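Chapter 9
Buying a Robot That Sorts

I have to confess that I love a product brochure. Give me a glossy sheet that promises "effortless handling of everyday objects" and I'll read it twice, then lie awake wondering what on earth they mean by everyday. So we're going to spend this chapter shopping! By the end you should be able to take a kit on offer, any kit, and work out what you'd be getting for your money.

Our running case is the Pritura, a sorting kit sold by a firm called Grenthorpe. You get an arm, a two-finger gripper, a small camera that rides at the wrist, and a license for the software (Restance, which we'll take apart in Section 2). The job it's sold for is dull and useful: pick up empties from a table and put them where they belong. Cans with cans, bottles with bottles.

Easy, right? I thought so too, until Ute Buschmann handed me her test log from February. She had run 1,183 picks, and the column I kept going back to was the one marked "shape." A new can is a lovely thing to grip, a nice stiff cylinder. A can somebody has stepped on could be almost anything.
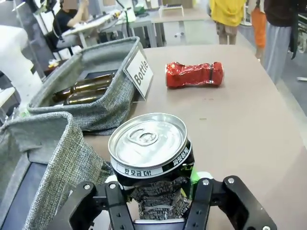 Now, the brochure gives you a single number for grip force, and it gives you that number for a rigid test block. What does it tell you about thin aluminum that has already folded once? Very little, I'm afraid. You'd want to ask the seller how the fingers decide when to stop closing, whether the camera can still see the thing once it's held, and what happens when the software's first guess is wrong. Knut Gerlach, who taught this course before me, used to make his students put those questions in writing before they were allowed to look at a price (I hated it, and now I make mine do it).

Before you read on, take 30 minutes with the Grenthorpe data sheet in Appendix B. Mark every claim you could test yourself on a tabletop, and put a question mark next to the ones you couldn't. Keep that sheet handy, as we'll be scribbling on it again in Section 9.1, where we start with the fingers.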